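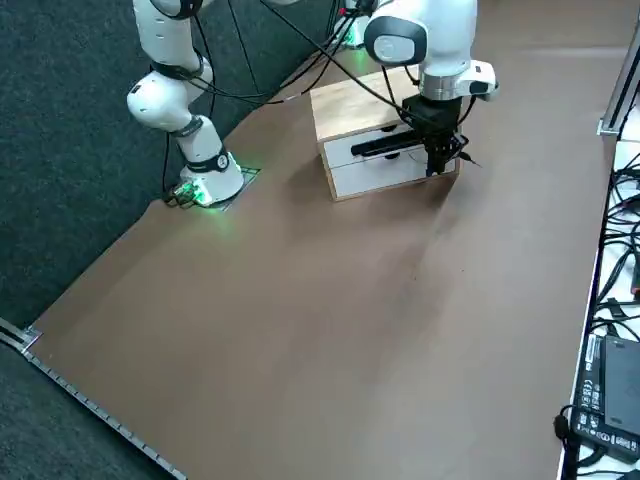
New to the archive: the Tumham rent strike papers

Letters and minute books from the Tumham rent strike can now be ordered in the reading room. The collection fills 11 boxes and was listed by Folasade Iyamu. Most of it concerns the tenants' dealings with the council.
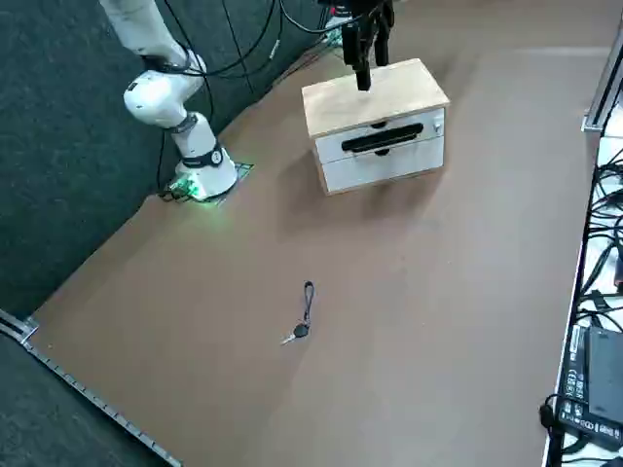 Boxes 2 and 5 are still closed – they hold personal details and are under review. Please order by April if you need copies for the summer term.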